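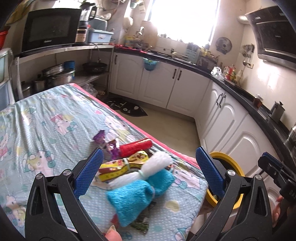

Kitchen from the bed, with the small stuff I keep out on the sheet.

Bed in the kitchen: where do I put the pots and the microwave?
Posted in Small Homes, January 2019

My daughter and I moved into a one-room place in Limgate in November. The narrow bed is in the same room as the kitchen and there is no other spot for it. I have an L of white cabinets with a black countertop, and a stainless steel shelf unit that came with us from the old place. The microwave is on top of the shelf unit with the blender and a light blue plastic box next to it. Pots and the frying pan are on the lower shelf. There is also a white and pale green plastic drawer cabinet at the end, with a red basket above it.

Two things bother me. First, the pots are open to the room and I think they pick up dust and lint from the bedding. Second, small things end up on the bed. Snacks, tape, a knitted pouch with a pom-pom, whatever is in my hands when I walk in. I clear it every night before we sleep and by the next afternoon it is back.

The cabinets are full but I can't say they are well used. I'm renting, so no drilling. The wall from the end of the counter to the door is 131 cm, and I can spend up to 80 on this. Would you get rid of the shelf unit, or keep it and change what is on it?

Nabila Benkirane

pillell_tenant

get a curtain for the shelf. tension rod, done

Marrow Street

I would keep the shelf unit. A metal one that holds a microwave without wobbling is worth having, and you would spend your whole budget replacing it with something flimsier.

What I would change is the lower shelf. Pots are the last thing I'd leave out next to a bed. Take everything out of one base cabinet, the one closest to the stove, and put only pots and pans in it. Stack them by size with the lids upright at the side in a cheap file rack. If that cabinet is full of food now, the food goes on the shelf unit in bins with lids. Dry food in closed bins doesn't care about lint, and you can wipe a lid in two seconds.

Look at the counter as well. Bottles and condiments spread out along a counter until they have used all of it. I keep the ones I cook with every day on one tray and the rest behind a door. You already have a hanging basket clipped on near the corner and a utensil rack on the wall, so you are not short of places for the small tools.

For the bed, you need a landing spot. You are putting things there because it is the first flat surface you reach at the right height. Empty the top drawer of that plastic cabinet and make it the drop drawer. Tape, pens, keys and so on. Snacks get their own container, the red basket if there isn't much in it. It took my kids a couple of weeks to get used to ours and they still miss sometimes.

One caution. Check how much air your microwave needs on the sides and at the top. The manual will say. I would leave the box and the blender where they are only if there is a proper gap.

Zulach

Agree with most of the above, but I wouldn't put food near the bed at all, lids or not. We had ants at my last apartment and they went straight for the mattress. Food in the cabinets, pots wherever you like, rinse them before you use them if it worries you.

On the dust, a curtain is fine but it has to come off and go in the wash or it makes things worse. I used a flat cotton sheet cut in half, 60 cm wide each piece, held on with binder clips. No rod needed. Keep it below the microwave so it can't touch the back or the vents.

Also a bedspread. Ours was plain dark cotton, over the pillow and everything in the morning. Crumbs get shaken out the window and the sheet under it stays clean. I still dump things on the bed – I just don't sleep on the crumbs anymore.

Nabila Benkirane

Thank you. I measured and the pots will fit in the cabinet by the stove if I move the rice. I'm going to try the drop drawer first and get a bedspread. No ants so far, but the rice is staying behind a door.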